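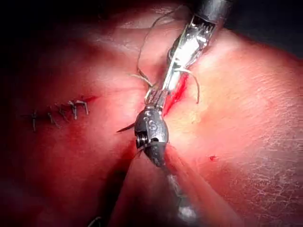 Two robotic instruments and a curved needle at the incision, with earlier stitches at left.

Dokance has released results for Oniro, a control method for robotic suturing that re-estimates the position of the needle at each handover between instruments. In a bench comparison against the group's previous controller, Oniro completed 104 consecutive stitches with 2 operator interventions. The earlier method needed an operator at most wound corners and was stopped before the full series was complete.

The problem addressed is a narrow one. A curved needle held in a pair of jaws can rotate when it meets resistance, and a small rotation at the grip becomes a larger error at the tip. Controllers that plan the whole stitch in advance carry this error forward. The usual remedy is to regrasp the needle until it sits correctly, which takes time and handles the tissue more than necessary.

Oniro divides a stitch into four phases: entry, drive, extraction and handover. During the first three it follows a planned arc. At handover it discards the stored needle pose and computes a new one from the visible part of the needle, the joint readings of both instruments and the last known contact point. If the new estimate falls outside a set tolerance, the next entry is replanned – the needle is not regrasped unless no valid arc exists.

"The old controller trusted its own history too much," said Trefor Eynon, who leads the work. "We throw that history away once per stitch. The cost is a short pause, and we accept the pause."

Thread handling is treated separately. Slack suture tends to cross in front of the wrist and hide the features used for pose estimation. The method keeps a coarse model of where the thread lies and lowers the weight given to any measurement taken near it. 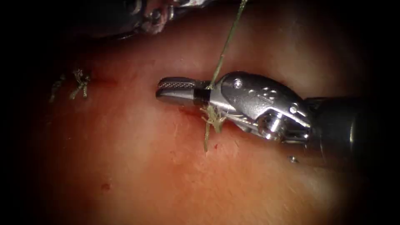 Cut tails from finished knots cause a related difficulty, as they resemble a free thread end at low contrast. The thread model marks each completed stitch as fixed and ignores loose ends within a short radius of it. Disabling this step made the tracker jump to an old knot in several runs, usually late in a closure when many tails were present.

The pose estimator was trained on 2000 labeled handovers recorded under manual control. A second component, Skekora, schedules the phases and decides when to return control to the operator. It was left unchanged from the previous system so that differences in outcome could be attributed to the estimator. Stitch spacing was scored with the Panagiotou measure, which compares each gap with the mean gap of the same closure. Spacing was more even with Oniro on straight incisions. On curved incisions the two methods could not be separated.

Both interventions occurred during extraction. In one, the needle tip remained hidden under a fold of tissue and the estimator returned no solution. In the other, the scheduler accepted a pose that was mirrored about the needle plane – a known ambiguity when only the middle of the arc is visible. A check for the mirrored case has been added but was not part of the reported series.

The method does not tie knots. Knots in the series were tied under operator control and are excluded from the intervention count. Tension is also set by the operator at the start of each closure and held constant, a simplification the authors list as the main limit on wider use.

Dokance plans to repeat the comparison in June with variable tension and a shorter needle. Eynon will present the estimator at the group's open technical session on Thursday, and the labeled handovers will be made available after the repeat series.

Last updated: Thursday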